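Flelau gripper kit, two weeks in

Quick one before I lose the thread. Had the Flelau soft-pad gripper kit on since Sunday, brown towel duty all week, notes are all over the place so sorry.
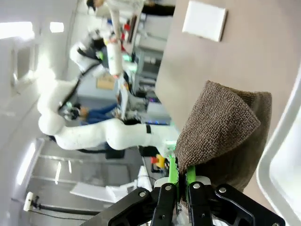 What you get

Box from Sostgate, came with the tray half out of it but nothing bent. Inside: the fingers, green pads (one set fitted, one spare), a bag of screws, wrist camera bracket, cable, a printed sheet in very small type. No hex key. Find your own.

Price was 3966 all in, with delivery and the year of support. Not cheap. The Gellulberg one we nearly bought is less, but you pay for pads seperately and the lead time was silly.

Fitting it

Took me 80 minutes. The sheet says half an hour, which maybe if you've done one before. The bracket goes on first. I put it on last, so had to take the lot off again. That's on me, but the drawing doesn't help, both steps have the same little arrow.

Cable is a touch short if your arm has a long reach. We ran it down the outside and clipped it. Fine so far.

The software part was better than I feared. Plugged in, found it, asked me to open and close the fingers a couple of times, done. Umut had it moving while I was still looking for the login.

Towels

Why towels? Because that's what the job is. We're trying to get to a tidy fold with no hands in the way, and terry is the fabric that makes every gripper look daft. Loops catch, the thing bunches up, you pull one corner and the rest comes along in a lump.

The green pads are the reason to buy this. Grippy without being sticky. Pinch a corner of thick towel and it stays pinched, through a slow lift anyway. Old pads were hard rubber and we'd lose the corner more often than not, usually right at the top of the lift when you'd started to feel good about it.

Ran 47 pick-ups on Wednesday's settings, sorry, on the default settings, one towel, always starting from a corner. Dropped 2. Both were when I'd turned the speed up to see what would happen. So I'm not holding that against it too much.

Folding is another matter. It'll hold a corner all day but finding the *next* corner in a heap is down to your camera and your patience. The kit makes no claims there, to be fair to them.

Thin stuff is worse. Tried a tea towel and a pillowcase. Tea towel ok. Pillowcase, it picks up both layers nearly every time and I couldn't get the force low enough to stop it. There's a setting called "light" and a setting called "lighter" and I can't tell them apart.

Wrist camera

The bracket is solid, doesn't wobble. Gives you a good close look at the pads and whatever's in them, which is the bit I care about. Downside is a big towel fills up a lot of the view once it's lifted, and our bracket sits turned so everything comes out sideways. You can rotate it in the settings, I just haven't. You get used to it scarily fast.

Would like a second screw position so you could move the camera back a bit. Asked Sostgate, they said "noted".

Things that annoyed me

Pads collect fluff. Brown fluff, in our case. Wipe them or the grip gets worse through the day, I do it at lunch and before going home.

The screws want checking. One had worked a bit loose by day three, no drama, but I'd put it on a list.

Manual is only in the box or behind the login, and the login logs you out if you so much as make tea.

Support though, good. Wrote in at ten past five with a daft question about the force setting and had an answer from a real person before I'd got my coat on. Didn't fix the pillowcase problem but still.

Is it worth it

For thick fabric, yes, I'd buy it again. If you mostly handle shirts and sheets and so on I'd ask for a loan first. They do loans, it's not on the site, you have to email.

If you only need to move boxes or toy bricks about, don't bother, the fingers you've probably already got will do it for nothing.

Umut Ersoy, who did most of the actual work this week, disagrees with me on the price and thinks we should have gone Gellulberg and made our own pads. He may be right. He also wants it written down that he fitted the cable clips.

Next up is the Amundsen folding add-on, which is meant to do the corner finding. Should be here in March. Will post when it's been on the arm a few days, and I'll try the pillowcase again with that, plus a wet towel if I'm allowed to have one anywhere near the electrics.

Comments are open, if anyone's got "lighter" to do anything different please tell me how.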